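4. Setting Up and Looking After the Drevthorpe Cell

4.1 The table, the cloth and the hands

Most of what we have to say in this section was learned slowly, and a good deal of it was learned twice, so we hope the reader will forgive us for going into the everyday housekeeping of a single cell at more length than is usual.
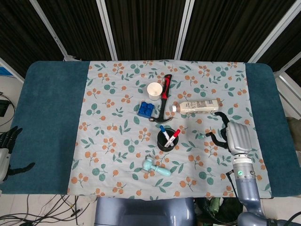
The cell lives in our Drevthorpe laboratory and has been in regular use since January. It has one upper-body robot with two arms, each ending in a multi-fingered hand, and a single rectangular work table that the robot faces from the long side. We inherited the table top from an earlier study and very nearly replaced it with something harder. We are glad we didn't. The padding gives a little when a fingertip comes down too low, and with hands like these, where the palm often faces straight down over the work, a little give saves a great deal of bench time later on.

Over the padding we lay a loose cloth. Several patterned cloths are kept for the cell and changed between blocks of trials, and the change is the step most likely to upset a calibration that was perfectly good five minutes earlier. The cloth runs from the back of the table to the front and covers only the middle, so that a wide band of teal padding stays bare on either side (Figure 4). Those bare bands turned out to be worth keeping. The hands are parked over them between trials, and a finger that closes a touch early over bare padding has nothing to snag. When we tried a cloth that covered the whole table, the thumb of the left hand caught the fabric on the way up and dragged half the layout along with it, which was funny the first time and quite a bit less so by the end of the afternoon.

4.2 Laying out the objects

The objects are ordinary things, and we have made a point of keeping them ordinary. The layout in Figure 4 has a paper cup standing upright, a real claw hammer with a rubberized handle, a blue toy brick, a plastic bottle on its side, a black pen holder with two markers in it and, closer to the robot, a light blue toy hammer. Having both hammers out together is a mixture we have grown rather fond of. They share a name and a general shape, but a grasp tuned on the plastic one tends to come up short on the other, where so much of the weight sits in the head.

Layouts are drawn from a list of 123 arrangements, kept in a small program we call Carkow. The operator reads the next arrangement off the screen and sets it by hand. We did try marking positions with tape under the cloth, and we really can't recommend it: the tape made ridges, the ridges tipped the cup over, and the cup rolled somewhere different every time. Setting by eye is less tidy and has given us far less trouble. If two things end up touching or overlapping a bit, we leave them that way, provided that neither one is sitting on the other's grasp point.

The pen holder deserves a word of its own. It is light, and a marker pulled out at a slant will happily bring the holder with it. We put a weight in the bottom for a while, then took it out again, as we felt it was making the task kinder than it ought to be. Spare markers are stored away from the table with their caps pressed on firmly. A loose cap can stay behind in the fingers after the barrel has gone, and fishing it out from between the joints is a fiddly job.

4.3 Daily checks

A working day starts with the arms powered and both hands open. The operator looks for a green indicator on each arm, then steps every finger through its full travel, one at a time, before any object is put out. After that the arms hold still for 60 seconds while the joint readings are logged. Drift during that minute has been our most dependable early sign of a cable pulling somewhere it shouldn't.

Cables, we are sorry to say, have taken up more of our time than all the other parts put together. The thin one that runs along the arm needs enough slack for the wrist to turn fully, but not so much that it droops onto the cloth and sweeps the smaller objects aside. We settled on a loop at the elbow, held with soft ties that can be undone without a tool. Hard ties had been used before, and one of them wore through the outer sleeve of the cable just behind the wrist. The repair was simple enough once we had found it, though finding it took the better part of two days, as the fault only showed up when the palm was turned down and the arm was well out over the table.

The fingers are wiped down with a dry cloth at the end of each day and the fastenings at the wrist are checked for tightness. We replace the fingertip pads every 400 grasps. The first set was left on for 540, and by the end of it the smooth objects, the markers and the toy hammer above all, were slipping often enough that we had to throw out the last block of trials and run it over again.

4.4 Surroundings

Dark curtains hang behind the table. They were put up to calm the background for the head camera, and they also keep people from wandering through the back of the view, a pleasant side effect in a room as busy as ours. The curtains are drawn straight at the start of each block, and the operator checks that the folds haven't been pushed forward against the table.

A second cell at Cunotness follows the same routine with a slightly lower table. We sent the team there a written copy of the daily checks on 30/09/2023, and they wrote back with two changes that we have since taken up ourselves: the finger stepping is now done before the arms leave their parked position, and the cloth is smoothed from the middle outwards. The results in Section 5 were all collected with both changes in place.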